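Urstead & District History Forum > Civil War to 1700 > The Dodport powder store, was it ever really attacked?

marshwalker
Posted March 6, 2023

Evening all. I've been going round in circles on this since November and would love some other eyes on it. Everyone who grew up in Urstead gets told that the county men marched on the powder store at Dodport in the spring of 1643, broke the door in and carted off the lot before the King's people could get it to the river. There's even the rhyme about it.

I've now read the parish accounts for both sides of the river and I can't find an attack. What I can find is a payment for "carriage of powder out of Dodport, by night", 7 carts, and then a second payment to a smith for a new lock. No dead, no wounded, no door. Has anyone got anything better?

tollgate_annie
The lock is your door, surely? You don't pay for a new lock if the old one's still working. My gran had the rhyme with an extra verse about the miller holding the lantern, for what it's worth, and I've never seen that one in print.

Draser Lane Lad
Sorry but I think you're throwing out a perfectly good story on the strength of a missing line in an account book. Churchwardens wrote down what they spent. They didn't spend anything on a fight so they didn't write one down. The 1,031 pounds of powder that turned up at Dhanial a fortnight later had to come from somewhere and nobody was handing it over with a smile.

marshwalker
Fair point about the wardens. But where does 1,031 come from? I've got 1,468 in my notes, from the garrison return, and it's the same place and the same month as far as I can tell.

Draser Lane Lad
It's in the old county history, the Victorian one, chapter on the sieges. No footnote, before you ask.

marshwalker
I was going to ask!

quillandink
I've transcribed that return, so I can help a bit. It says 1,468, and it's a clear hand, no blots. What people miss is that it covers powder and match together. If you take the match off you could easily get down to something like the Victorian figure, so you may both be right. My transcript is on the shelf at the Dhanial reading room in the green folder if anyone wants to check my sums.

On the attack, I'm with marshwalker. Going in by night with carts already hired sounds like somebody inside had the key. I'd look at the storekeeper. He was still being paid by the county in 1645 – odd treatment for a man who'd supposedly been beaten up defending the King's powder.

ferryman62
Long-time reader, don't post much. My late uncle always said the store wasn't at Dodport at all but up at Draser where the chapel is now, and Dodport was only the landing. Might explain why nobody's ever found footings by the river. They dug there for the new car park and got clay pipes and an awful lot of oyster shell.

tollgate_annie
Ooh, the car park dig! I was down there most lunchtimes with my sandwiches. Definitely no building that I saw, but they only opened up the top end and the lower bit floods every winter anyway.

Off topic.

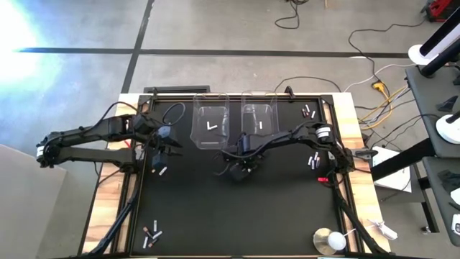 Two robot arms over the worktable, battery on the left

quillandink
Ferryman, there's a lease that might back your uncle up. It mentions "the powder house close" with bounds running up to the chapel field. It's a good bit later though, 1690s, and there could easily have been two stores by then. I wouldn't hang much on it.

Draser Lane Lad
I live on the lane and I can tell you now there's no close of that name on my deeds or next door's. The chapel field was glebe. You wouldn't get gunpowder kept on glebe land, the rector would've had a fit.

marshwalker
Church towers got used for powder all over the country, so I don't think rectors had much say in it! But I take the point about the deeds. Do yours go back before the enclosure?

Draser Lane Lad
No. 1811 is the earliest.

marshwalker
Well then.

ferryman62
I've got the uncle's notebooks in the loft somewhere. He drew a plan of the chapel field with his paces marked on it. Will have a dig at the weekend if my knees allow and put up what I find.

quillandink
Please do. And if he gives a reference for anything, even half a one, type it out exactly as he's written it. The record office renumbered all the estate papers and I've got the list of old numbers against new.

tollgate_annie
Still say the lock is the door.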